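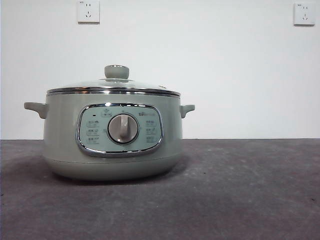
Multi-cooker at a Koltetti demonstration bench. Participants set the central dial and handle the glass lid.

Call for Participants: Teleoperated and Hand-Guided Demonstration of Kitchen Tasks

The Koltetti Laboratory for Assistive Manipulation, Olport, invites expressions of interest from adults wishing to take part in a paid study of how people show household tasks to a robot. No technical background is required. The laboratory particularly welcomes people who cook regularly at home and those who have never operated remote-control equipment of any kind.

Background

The study forms part of the Jikum project, which examines how well a robot arm can learn to use ordinary kitchen appliances from a modest number of human demonstrations. Appliances with rotary controls, removable lids and short side handles have proved difficult to teach. An operator working by remote control does not feel the resistance of a dial in the way a cook does at the bench, and small errors in the angle of the wrist are carried through to the recorded motion.

The project therefore compares two methods of demonstration. In the first, the participant holds the arm at the wrist and guides it through the task. In the second, the participant sits at a separate station and moves a pair of handheld controllers, which the arm follows. Each participant will use both methods.

What participation involves

Participants attend 2 sessions at the Olport laboratory, each lasting 80 minutes including breaks. Sessions are held on separate days. A member of the research team remains in the room at all times and is responsible for starting and stopping the arm.

The first session begins with a safety induction and a period of unrecorded practice. Participants then guide the arm by hand through a set of short tasks, among them:

turning a cooker's dial from one labelled mode to another
lifting a glass lid by its knob and setting it down beside the pot
replacing the lid so that it sits level on the rim
taking hold of a side handle and turning the pot on the bench

The second session repeats these tasks from the remote station. Participants are asked to work at a comfortable pace. An attempt that fails, such as a grip that slips from the lid knob, is kept and labelled accordingly, and does not affect payment.

The mode labels on the cooker's panel are printed in Chinese characters with small icons. The ability to read Chinese is not needed. The researcher will name the target position for each attempt and a reference card will be provided. Appliances are not connected to power during any session, and no food or hot water is used.

After each session participants complete a short questionnaire on effort, comfort and confidence. An optional interview is offered at the end of the second session – this may be conducted by telephone where preferred.

Who may apply

Applicants must:

be 18 years of age or older
be able to attend both sessions in person
have normal or corrected-to-normal vision
be comfortable using both hands for periods of up to ten minutes
be able to follow spoken instructions in English

Left-handed applicants are encouraged to apply, as they were under-represented in earlier rounds. Applicants who use a wheelchair or other mobility aid can be accommodated at both stations. Bench height and seating are adjustable, and any particular requirements should be noted on the expression of interest.

Persons with an implanted electronic medical device are asked to speak with the study coordinator before applying. Current employees of the laboratory and members of their households are not eligible.

The laboratory is seeking 73 participants in this round. Places will be offered in a manner that provides a reasonable spread of age, handedness and prior experience. Eligible applicants who are not offered a place may ask to be held on a reserve list.

Payment

Participants receive $83 for each completed session, paid by electronic transfer. A participant who withdraws partway through a session will be paid for that session in full. Travel costs within the Olport area are reimbursed on presentation of a receipt or transit record. Parking is available at the rear of the Tóth Building and must be booked in advance through the coordinator.

Recording and privacy

The positions of the arm and controllers are recorded throughout each task, together with images of the workspace from a fixed camera. The camera is directed at the bench. Hands and forearms may appear in the recordings during hand-guided tasks; faces are not intentionally recorded, and any footage in which a participant can be identified will be removed before the material is shared beyond the project.

Questionnaire responses are stored under a participant code. Participants may request the deletion of their recordings at any time until the data set is finalized, and will be notified in writing before that occurs. A full information statement and consent form will be sent with each offer of a place.

How to apply

Expressions of interest should be addressed to the study coordinator, Dagmar Vrabec, Koltetti Laboratory for Assistive Manipulation, Tóth Building, Olport. Forms are available from the laboratory's reception desk and on the study page of its website. Please include:

name and preferred method of contact
age range
dominant hand
any previous experience with robots, game controllers or remotely operated machinery
days and times generally available
access requirements, if any

A résumé is not required. Previous experience is recorded for analysis only and confers no advantage in selection.

Applications close on May 21, 2026. All applicants will be advised of the outcome in writing, and those offered a place will be asked to confirm both session times before the consent form is signed. Questions concerning eligibility or accessibility may be directed to the coordinator before an application is made.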